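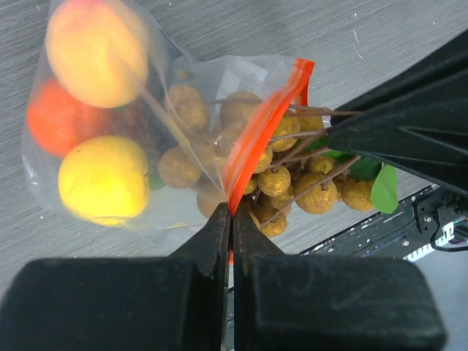
Zip-top bag with an orange-red strip, on the table.

Plane and chisel questions I get asked a lot

Updated 15th January

Do you buy old planes as well as restore them?
I do, if they're complete or near enough! I've a real soft spot for the Bevan smoothers, and I'll always look at a Jikbridge jack (even a rusty one). Cracked castings I leave alone, sorry.

What grit should I start on?
For a chisel with no chips in it I go straight to 300, then work up from there. If the edge is badly knocked about, take it to the grinder first and keep dipping it in water.

My Dorkia plane has 3628 stamped on the side. Is that the year code?
No, it's a pattern number, and I've seen it on two different lengths. The shape of the lever cap is a better guide to age.

What angle do you hone at?
30 degrees for nearly everything. Paring chisels I take a bit lower.

How much do you charge?
A full plane restoration is £95 plus postage. Chisels are priced by the edge, so send me a message with what you've got.

Can I drop tools off at the workshop?
Yes, but ring first. I'm at the Grivton tool fair for most of May and the door will be locked.

Do you do saws?
I don't, I haven't the patience for all those teeth!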